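主题：Re: [厨余堆肥] 猕猴桃放软了再吃还是直接埋？

> 大家好，我家阳台那个 Tirel 桶最近老有酸味，
> 盖子一开小飞虫就往外冒。上个月吃不完的猕猴桃
> 和青柠我都切了丢进去，是不是水果放太多了？
> 另外猕猴桃皮上的毛要不要先刷掉？
> 还有，桶底那层水大家多久放一次？

哈哈，我去年十一月也被这个酸味熏得够呛，阳台门都不敢开！先说水果，猕猴桃皮直接丢就行，毛不用管，我从来没刷过，翻出来的时候早找不着了。柑橘类我会少放一点，青柠皮又硬又慢，剪成小条还好，整个扔进去能在里面赖很久（我真的干过，开春翻桶它还是圆的）。

酸味多半是太湿。我现在每倒一次厨余就盖两把干料，碎纸箱、枯叶都行，我自己用的是 Soylu 那种压缩椰砖，一块500克，泡开晾到半干再用，别图省事湿着就往里倒。桶底的水我两天放一次，兑10倍清水浇绿萝，长得挺欢的。要是味道还压不住，就先停喂一周，只翻不加。

小飞虫嘛，表面铺厚一点干料，再压张旧报纸，比粘虫板管用。Groken 那款带滤网的盖子我也买过，网眼太大，虫照样进出，不推荐……如果谁用过 Gritivow 的菌糠麻烦说一声，我看了好久没舍得下单。

还有，猕猴桃要是还硬着就别急着埋呀！跟苹果一起装袋子里放几天，软了挖着吃多好。我一般先摆盘子里，每天捏一捏，捏到真烂了的才归桶。

对了，你那个桶放在太阳底下吗？我的挪到北边以后好多了。

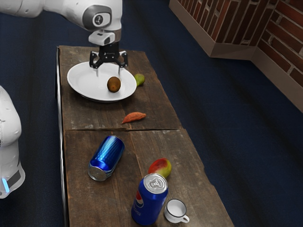 盘里一颗猕猴桃，盘边一颗小青柠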